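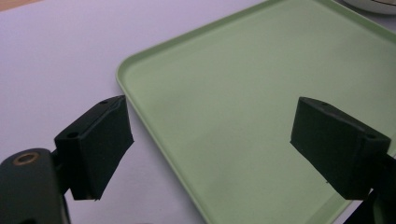 Pieter Tshabalala

December, past eleven at night

Spent the day being defeated by a green tray. It has no features. I mean that in the technical sense: the tracker looks at all that soft, even green, finds nothing to hold on to, and decides the hand must be standing still. Meanwhile my arm is moving and I have the shoulder to prove it.

Réjean's theory this morning was exposure. Réjean's theory is always exposure. I gave him an hour, locked the gain, replayed the same recordings through Dunoden, and got the same drift to the millimeter, only now a bit darker. He said that was informative. He went to lunch.

So, for the record, so that I don't do this again in the spring: over the bare tabletop the pose estimate wanders, over the tray it wanders faster, and the moment the rim comes through the middle of the view it snaps back and apologizes with a jump of some 3 centimeters. The rim is the only honest edge down there. The fingers are worse than useless. They are big, black, full of crisp corners and screw holes, and they never move relative to the camera, so the feature detector adores them. It was putting most of its points on the gripper and concluding, quite reasonably, that the world was at rest.

Which means the mask. I wrote the mask in Brullbridge, I was proud of the mask, and at four this afternoon I found that the config loader has been reading it at half resolution and quietly masking the upper left quarter of the picture. Table, mostly. We have been carefully protecting ourselves from table. How long, I asked the commit log. Since the refactor, said the commit log. Whose refactor, I did not ask, as I could see my name from where I was sitting.

Fixed it. One line, plus a check that refuses to start if the sizes disagree, plus a rude error message that I'll have to make polite before Sutherland gets the build. Reran the set of 80 recordings. Most of the drift is gone. What's left is five bad ones, all of them long slow passes low over the tray with no rim in sight, and for those I think we lean on the inertial data and stop pretending the camera knows anything.

Réjean wants to put stickers in the tray. I said the people at Stinness are not going to put stickers in their trays. He said we could ask.

Still to do: widen the mask where the fingers open all the way, rewrite the error message, look at the IMU bias on the five. Also buy coffee filters. Used a paper towel today and the result tasted like a paper towel.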